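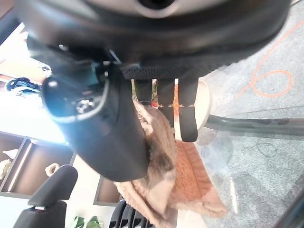 2 min read

The owner of Karonley, a secondhand bookstore, opened it with 300 books and a loan from her sister. Most of the first stock came from a house clearance in Birov.

"I bought the lot without looking," she said. "It was mostly gardening and chess."

She sold 100 of them by the end of February. The chess books went first, all to one man. The gardening books took three years.

Rent is her main worry. The store is small, and paperbacks bring in very little once the lights are paid for.
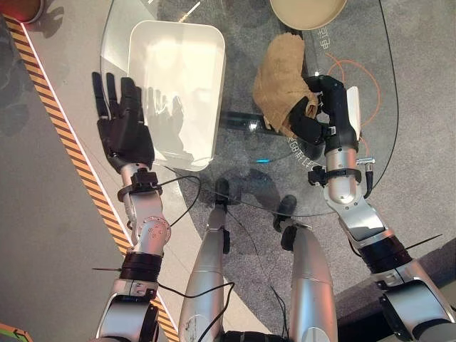 She has thought about selling online and decided against it for now. "Packing takes me all evening," she said. "I'd need a second person, and I can't pay one."

What she wants is a bigger back room, so that boxes can stay off the stairs. The landlord has said no twice.

"I'll ask again in the spring," she said. The store is closed Mondays.

We use cookies to improve your visit. Accept / Manage settings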